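**Progress report to Sternico, June 2022**
Prepared by Kirsten Ketilsson, Ernham workshop

Since the last report we have worked mainly on the comparison of the two grippers. Both were tested on the same arm with the same controller, so the results can be put side by side. Each gripper made 20 attempts per item, and we used 14 items from the list that we agreed with you in April.

The Jayasinghe gripper was better with boxes and other flat-sided things. The Skernano gripper closes more slowly, but it dropped fewer of the round items. Rolls of tape remain difficult for both when they do not lie flat.

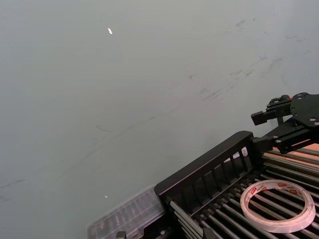

We also compared two positions for the wrist camera. In the higher position the operator sees more of the table, but the fingers hide the item in the last moment before the grip. The lower position is better for this, and we propose to keep it. The drawback is that the cable needs a longer path and must be checked every morning.

One matter is behind plan. The new controller came 7 days late, and its software did not accept our old settings. We have entered them again by hand and the first runs look normal.

In the next period we will repeat the tests of round items with softer finger pads. The cost of the pads is inside the present budget. We ask for your decision on the second arm before we order more mounting parts.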